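From: Debora Morelli
To: packing list
Subject: Re: Clear shells and the yellow rings

Gorazd Hoxha wrote:
> We have 2,890 rings to go out in September and the Prunier shells are
> the only ones in stock. Do they hold shape once the ring is out, and
> can the same shell be used again for returns? The Plarnell sheet only
> covers flat goods.

Gorazd,

I went through the ring and shell at the oak-look table this morning. The shell is clear, thin and flexible, and the rim folds into waves. I would not rely on it for stacking strength. The carton has to carry the load.
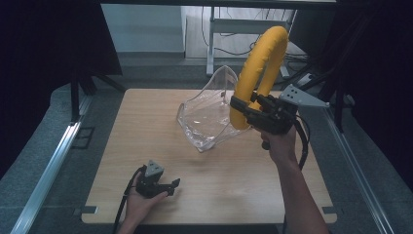
How many shells should go in one carton?

Use 10 per carton in a single layer, with a card sheet on top.

Returns are a separate problem. Ikby takes back open goods in whatever the customer has to hand, so a second use of the shell can't be assumed. I would budget for a new one each time and drop the reuse line from the draft.
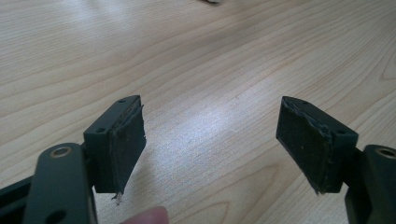
Surface for the packing bench is still open. Georgiou quoted for a dark mat and for leaving the tops bare. I prefer bare, with one change to the lighting. A pale top with fine grain throws back a bright patch from the overhead lights, and clear plastic is hard to check against glare. Moving the lamp to the side of the bench should fix it at no cost. If it doesn't, take the mat.

On the rings themselves, the pebbled finish is the easy part. Small scuffs get lost in it. The raised smooth areas are where I would expect complaints, and the inspection card should list them separately - the emblem first, then the band with the notched edge.

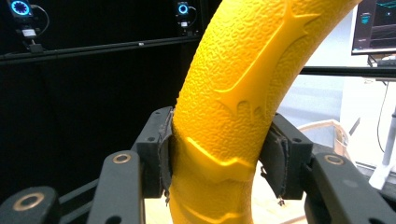

Wipe with a dry cloth only. Solvent wipes are fine on the cartons but keep them away from the foam and the shells. Rejects go in the bin under the bench with the lot number on a tag. I have allowed nearly 17 seconds per ring for the check, with 2 people on the bench.

Please send the carton inside dimensions before I redo the sheet. The ones in the Plarnell file are outside dimensions.

Debora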